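Buying the Simulation Before the Arm

14 comments | 24 shares

Kanchan Uniyal keeps her budget in one spreadsheet with two tabs. The first tab is named "needed" and the second one is named "later". When I visited her at Pillora, the tableware importer where she plans the equipment, most of the lines were still in the second tab.

The company wants a robot arm for its packing room in Restport, where decorated plates are moved by hand from the shelf into boxes. The first quotation came in June. It was for 3 arms, with grippers and installation, and she did not sign it.

"The price was not my problem," she says. "My problem was that I could not say to my director which gripper we need. If you buy the wrong fingers, you pay for them, and after that you pay again."

So she spent a smaller amount first, on simulation work from Grerska, a small engineering office. Its founder, Mohit Gautam, builds the gripper, the arm and the plates in software, and his customers look at the results before they order any metal.
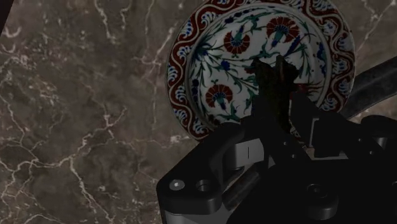
A simulated gripper and a plate with red carnations on a marble surface. Render: Grerska

Gautam is careful about what such work can promise. "It can tell you if the fingers have space, and if the arm comes too close to the rim," he explains. "It cannot tell you how many plates will break in one year. For this you need real plates, and you should put them in the budget."

Uniyal did put them in. Her plan has a line for 40 plates of second quality, to be used only for tests. She also added spare fingers, training for 2 operators and a service contract for 24 months. The service contract was the line with the longest discussion - her director wanted to wait until the first repair.

I asked what she would change if she could begin again. She thought for some time.

"I would ask for the price of the gripper separately," she says. "In the first offer it was together with the arm, and I could not compare anything."

The new plan asks for one arm only. The other arms are in the tab "later", and she expects to open that tab again after the tests.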